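Small Business Export Rule Changes: Frequently Asked Questions

Prulgate Trade Desk. Answers apply to member firms in the Gellunwood and Flisville districts. Reviewed each July.

What is the quarterly confidence survey?

The survey asks owners and finance leads at small and mid-sized firms how they expect trade policy to affect orders, staffing and input costs over the next two quarters. It goes out to 800 member firms. Results are published as percentages of completed responses, with "don't know" shown as its own column.

How many responses are needed before results are released?

A round is released in full at 600 completed responses. Below that figure, only the headline question is published, and the breakdown by sector is held back. Partial forms are dropped unless the first 5 questions are complete.

Does the survey measure support for a party or candidate?

No. Respondents are asked about confidence in a negotiating outcome, and separately about their own business plans. A firm may expect a good tariff agreement and still plan to cut hiring. The two questions should be read separately, and press summaries that merge them are misquoting the data.

My firm only sells domestically. Am I affected by a change in tariff schedules?

Possibly. Firms with no export sales often buy imported parts or materials through a distributor. A change in duty on those goods reaches the buyer as a price revision, usually at contract renewal. Check supply contracts for a duty pass-through clause. If the clause has no cap, the distributor may pass on the full increase.

How do I find out which tariff code applies to my product?

Codes are assigned by what the product is and, in some chapters, by what it is made of or what it is used for. Equipment built from several parts is normally classified as a complete unit when shipped as one. Parts shipped separately may fall under different codes. Keep the following on file:

1. A written product specification, including materials and power supply.
2. A bill of materials showing country of origin for each line.
3. Photographs of the goods in assembled form.
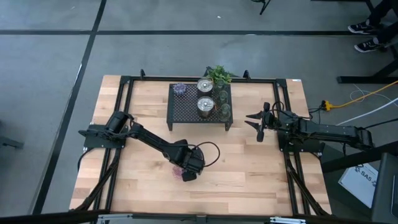 4. Any earlier ruling issued for the same or a similar product.

A binding ruling can be requested before the first shipment. An informal opinion from a broker has no legal force and will not protect the importer if the code is later found to be wrong.

What counts as the country of origin?

For goods made entirely in one country, that country. For goods made in more than one, origin generally goes to the place where the last substantial change was made. Simple packing, sorting or relabeling is not enough. Trade agreements may set their own tests, such as a minimum share of local content, and the test in the agreement decides whether the lower rate applies.

Do new rules apply to orders already placed?

The date that matters is normally the date of entry into the customs territory, not the purchase order date. Some measures include an exemption for goods in transit — check the text of each notice. Where the notice is silent, assume the new rate applies.

Who is the importer of record?

The party named on the customs entry. This party is liable for duty, penalties and record keeping, whatever the sales contract says between buyer and seller. Delivery terms on the invoice should match the arrangement in practice.

Can duty be recovered if the goods are exported again?

In many cases, yes, through a drawback claim. The claim needs proof of import, proof of export and a record linking the two. Firms using the Boonyarit ledger template should fill in both the entry number and the lot number on every line. Claims without a lot number are returned.

Does automated equipment qualify for the investment allowance?

Equipment used in production or product testing may qualify if it was placed in service during the tax year. Leased equipment is treated differently and the lessor usually holds the claim. Installation costs are included only when invoiced together with the equipment.

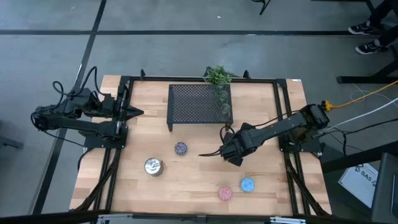

Two robot arms mounted at opposite sides of a framed wooden table.

When can I speak to the trade desk?

Phone sessions run on Wednesday from 9 a.m. to noon. Written questions can be sent at any time through the member page. Include the tariff code, if known, and the port of entry.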